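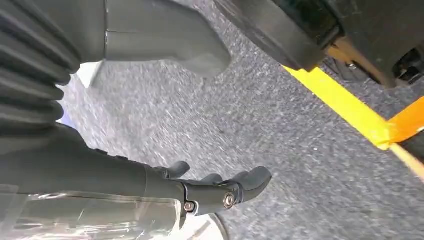

Arm covers, finger bolts and other things that stop a home robot: workshop notes

Posted in: Workshop and household machines
By Percy Villanueva

These notes come out of a fault on a Trullon floor-standing unit that stopped in the middle of a tidy-up job in a carpeted rumpus room in Drumport. The hand reached down, closed partway, opened again and then held position with a grip error. It did this on three attempts out of five. The owner had already reset it, recalibrated the hand and reinstalled the software, in that order. The fault was mechanical and needed one hex key.

Most of what follows applies to any unit with a fingered hand and a fabric or rubber bellows over the arm. Where a figure is given it is from the unit on my bench and should be checked against your own manual.

Before touching anything

Press the stop button and leave it latched. Then switch off at the unit and unplug the charger. A stop button on most domestic machines removes drive to the motors but leaves the controller live, and a live controller can command a move when the button is released.

Support the arm before power goes off. Some joints have brakes and some do not. On the Trullon the shoulder is braked and the wrist is free, so the hand will drop a short distance when the power is cut. Put a folded towel on the floor under it. Keep your own hand out of the space between the fingers and the floor.

Wait five minutes. Capacitors in the arm drive hold charge after the indicator has gone out.

Finding the fault

Wiggle each finger by hand with the power off. A small amount of springy movement is normal. Movement with a click at each end is a loose pivot. On this unit the front finger had a click, and the knuckle bolt could be turned with the fingertips.

A loose knuckle bolt produces an odd set of symptoms. The motor reaches its commanded position, but the fingertip lags behind by whatever slack there is in the joint. The controller sees contact too late, or sees it twice, and reports an object slipping. The log on this one had 71 slip warnings in a week. The week before had four.

If the log can be exported, look for warnings bunched on one finger. Bunching points to hardware. Warnings spread across the whole hand suggest a calibration or surface problem, such as dust on the pads.

Tightening the bolts

Use a hex key that fits fully to the bottom of the socket. Ball-end keys are handy for starting a bolt but will round the head when used for final tightening.

Back the bolt out completely and clean the thread. Retightening over old threadlocker gives a false reading because the dried compound drags. A nylon brush and a little isopropyl alcohol will clear it. Do not let the alcohol run onto the finger pads.

Apply one small drop of medium-strength threadlocker to the first few threads. High-strength compound needs heat to release, and the heat will ruin the plastic around the joint.

Tighten until the click is gone, then move the finger through its full travel. It should move with even resistance. If it binds partway, the bolt is too tight or a washer is missing. Check the floor for the washer before ordering one.

Leave overnight. Threadlocker feels firm in an hour and is not at strength for a day.

Put a paint-pen mark across the bolt head and onto the joint. A broken line later on means the bolt has turned, and it can be seen without tools.

Bellows covers

Bellows fail at the bottom of a fold, where grit collects. Open each fold gently with two fingers and look into it under a torch. Fine surface crazing can be left alone. A split that shows a lighter colour or lets light through needs a replacement cover.

Clean with a damp cloth and a drop of dish detergent. Avoid silicone spray, tyre shine and anything else sold to restore rubber. These swell some compounds and leave a film that holds dust.

Do not tape a split. The tape edge catches on the next fold and tears it further. If the machine has to run before a new cover arrives, restrict the arm to short moves in the settings menu and keep children and pets out of the room.

Replacement covers for my unit came from Usuga. Measure the collar diameter before ordering. There are two sizes, they look the same in a product listing, and the smaller one will go on with enough force and then split.

Plastic wrap on the arm

Clear wrap keeps dust, paint and food off a forearm and is cheap to change. It also causes faults when it is put on badly.

Stop the wrap well short of any joint. A loose tail can be drawn into a pivot.

Keep it off vents and off any sensor window. Clear film looks transparent to us but throws reflections that a camera or proximity sensor may read as an object.

Change it when it creases heavily or turns cloudy. Cut it off with blunt-nosed scissors. A utility knife will find a cable sooner or later.

Low-pile carpet

Carpet makes hand faults worse. A fingertip that is meant to slide under an object will snag on a loop, and the extra side load goes straight into the knuckle bolt. Vacuum before a floor job and trim pulled loops with scissors.

Flat items are the hardest pickups. Strips, sticks, rulers and thin craft pieces sit too close to the pile for a rounded fingertip to get beneath. Pick these up yourself, or set the unit to skip low objects. After this repair I set the minimum object height one step higher, and slip warnings on the front finger stopped.

Patterned or flecked carpet can also confuse height estimates. If the hand repeatedly stops high or presses into the floor, run the floor calibration in the room where the machine works, with the lights on as they usually are.

Test after repair

Stand clear and have the stop button within reach. Run the first moves at the lowest speed with nothing in the hand. Listen for clicking at the reversal of each finger.

Next, use something soft and light. A rolled pair of socks is suitable. Ten pickups without a warning is a reasonable pass. Do not test with glassware, and do not test by offering your own fingers to the grip.

Return to normal speed only when both tests are clean. The repaired unit has since run 178 pickups on carpet with one warning, which was logged on a different finger.

Service intervals I use

Weekly: look at the paint marks, wipe the finger pads, check the wrap.
Monthly: open the bellows folds, wiggle-test every finger with the power off.
Every 336 hours of running: remove, clean and refit the knuckle bolts.
October: full cover inspection, and order spares.

When to stop and ring someone

Any smell of hot plastic. Any move made while the stop button is latched. Any bolt that will not hold after a second clean and refit, as the thread in the joint is likely stripped. A battery case that has swollen or changed colour. In each case unplug it if that can be done safely and leave it off.

Comments

Nesma Hegazy
Same grip error on a Drellodis unit, second finger. The bolt was tight but the washer had been fitted on the wrong side at the factory. Swapped it over and the error cleared. Worth adding to the list.

Percy Villanueva
Thanks, added to my own checklist. Was there a wear mark on the joint?

Nesma Hegazy
A shiny ring under the bolt head, quite obvious once it was out. I paid 70 dollars for a callout before looking at it myself.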